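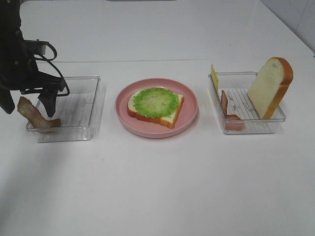 Ollitz arm on the sandwich task – play food, two trays, one plate.

Jumbridge Sandwich Kit – Frequently Asked Questions
Last updated 2026-03-14

Quick answers. If yours isn't in here, write to Shahla Hosseinzadeh at the support desk, she reads everything.

What do I get for my money?
The Ollitz arm with its two-finger gripper, power supply, USB cable, table clamp, the play food set, two clear trays, a plate, and a license for the Jumbridge software. Printed setup sheet too. No laptop. No table.

How much is it?
$1590 plus shipping. Sales tax gets added at checkout depending on your state. Schools can pay by purchase order, same price.

Is the arm already put together?
Yes. Clamp it down, plug it in, run the calibration. The older version came as a bag of parts and a lot of people got the elbow joint on backwards, so we build them here now.

Does it make a sandwich out of the box?
No. Sorry, we get this one a lot. The box has a demo that moves the arm through a few poses so you know the motors are good. The sandwich part you teach it, by recording yourself doing the task and training on the recordings. The software walks you thru it.

So how do I teach it?
Two ways. Leader arm (sold separately, see below) or a game controller. Leader arm is much nicer. With a controller you can do it but your thumbs will hate you, and the motions come out jerky.

How many recordings do I need?
Depends on the task. One slice of bread from tray to plate, not many. A full stack with bacon and cheese, a lot more. Start with one item. Please start with one item.

Which foods are the hard ones?
Bacon. It's wavy and it twists, so it never sits the same way two times in a row, and it likes to hang over the side of the tray. Cheese is thin, so the fingers have to come in straight. Bread is easy if it's leaning up against a wall of the tray with the crust sticking up, harder when it's flat. Lettuce is fine once you find the edge.

Can I use real food?
Please don't. The gripper isn't food safe and crumbs get into the finger joints. Mayo voids the warranty. We mean that, it's in the terms.

My play food looks different from the picture
Batches vary a little. If a piece is missing or torn, send a photo and we'll mail a new one. Color differences we don't replace.

Do I have to use the trays and the plate?
No, any low container will work. The trays we ship are clear with a ribbed bottom. If your own dishes are taller, check that the gripper clears the rim before you run anything at full speed.

What kind of table?
Flat, solid, doesn't wobble. Plain white is what we use and it's what the starter settings expect. Dark or wood grain is ok but redo the camera calibration first. Glass – no.

Where does the camera go?
Fixed, beside or above the work area, looking down at the trays. Any regular webcam will do. Tighten the mount and then leave it alone. If it gets bumped your old recordings won't match the new view, and you'll spend an evening wondering why the arm is grabbing air.

Is the cable supposed to loop out like that?
Yes. It needs slack for the wrist to turn. Don't zip tie it flat to the arm, it will pull out of the connector. If the loop is catching on things, turn it to the other side of the bracket.

The gripper stops just above the tray floor and won't go lower
That's the height limit, it's there on purpose. You can lower it under Settings, Workspace, Floor. Go down in small steps. Fingers scraping the tray = too low.

What is the Cillatden add-on?
The leader arm. Same joints as the Ollitz, you move it by hand and the Ollitz copies you. Plugs into the second USB port. Sold on its own or bundled, price is on the product page.

Do you sell spare fingers?
Yes, in sets of 2. Same for the finger pads. Wrist motor is a separate part, and you'll need to send the arm in if you're not comfortable with a soldering iron.

What computer do I need?
For recording, any fairly recent laptop. For training you want a decent graphics card, or upload your recordings and train on our server. The first 2 training runs are included, after that you pay per run.

Is it safe around kids?
Ages 14 and up, with an adult in the room. It isn't strong but it will pinch. Keep hair and sleeves back, know where the stop button is before you start.

Can I return it?
Within 14 days of delivery, in the original foam. Return shipping is on you unless it arrived broken. Opened play food is not refundable.

Who do I call for repairs?
Jafarzadeh does all our warranty repairs. Open a ticket with us first, we'll send you the label. Boxes that show up at there door with no ticket number sit on a shelf.

When is the new food set coming?
The breakfast set is planned for May. Pre-orders aren't open yet, join the mailing list on the product page and you'll get the email when they are.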